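Oiling a pale wooden worktop

Mieke Groen
Hello all, our table is made of joined strips and looks so dry by December! Two coats of oil, or more? I've got Hellell oil left over — is it any good indoors?

Etornam Acheampong
Two thin ones, Mieke, and do be patient between them (I never am). Rub along the strips with an old cotton rag. Pale tops:

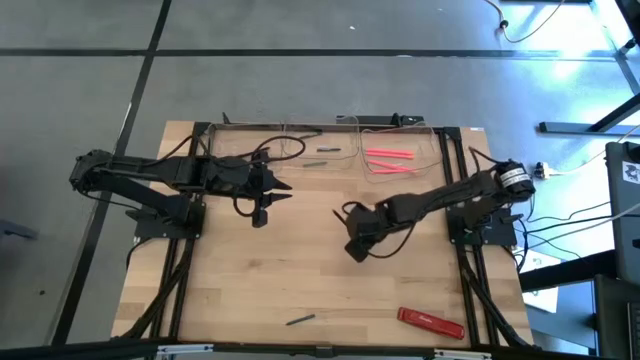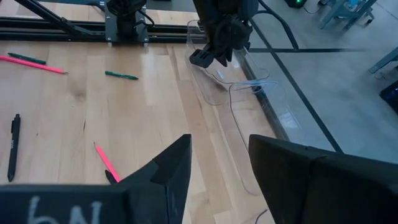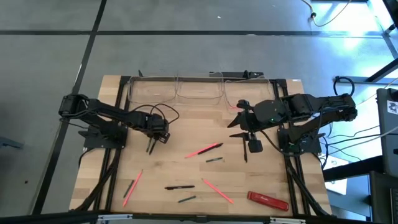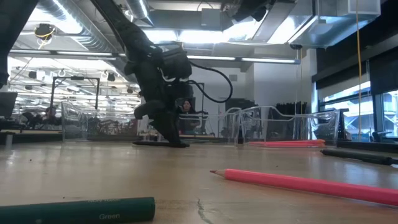 Leave it overnight, then buff. Lay the rag flat outdoors to dry, please!

Siststead2507
I just use wax.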